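Search this site
Enter keywords
Search

The Return of the Neighborhood Repair Counter

In the older commercial district of Stinley, a storefront that once sold luggage now accepts broken lamps, worn shoes and radios with failing switches. The Toselari Repair Counter opened in August with a staff of 2 and a waiting list of 200 items. It is one of several such businesses to have appeared in the region as households reconsider what they throw away.

Repair was once an ordinary part of city life. Most shopping streets supported a cobbler, a watchmaker and a shop that mended small appliances. As the price of new goods fell, many of these trades lost their customers, and their owners retired without successors. The skills were seldom written down.

Ridwan Lau, who directs the Toselari counter, learned the work at Wolletti, a family firm that serviced sewing machines until its lease expired. He acquired the firm's stock of parts, a collection of 4000 belts, bobbins, screws and springs, and spent his first winter sorting it into labeled drawers.

"People bring us things they have owned for a long time," Lau said. "They want to know what a repair will cost before they agree to it, and we owe them a clear answer."

The counter charges a fixed fee for inspection, which is credited toward the final bill. Items judged beyond repair are returned to the customer or, with written permission, taken apart for components.

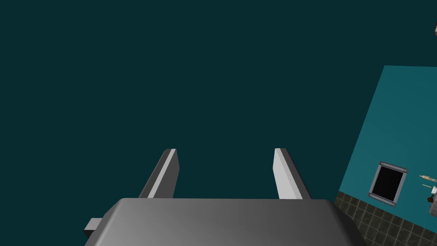 Parts remain the principal difficulty. Manufacturers often discontinue them within a few years, and substitutes must be ordered in quantity. The Afolabi Fund, which supports small trades in the district, has responded with a shared purchasing program. Member shops may now place a joint order for as few as 100 pieces and divide the delivery among themselves.

Training is the next concern. The counter will accept its first apprentices in the coming year, beginning with lamps and electrical cords before moving to sewing machines. Applications may be collected at the front desk until 5 p.m.

Sign up for our newsletter and receive new features by email.

Contact us | Copyright, all rights reserved | Back to top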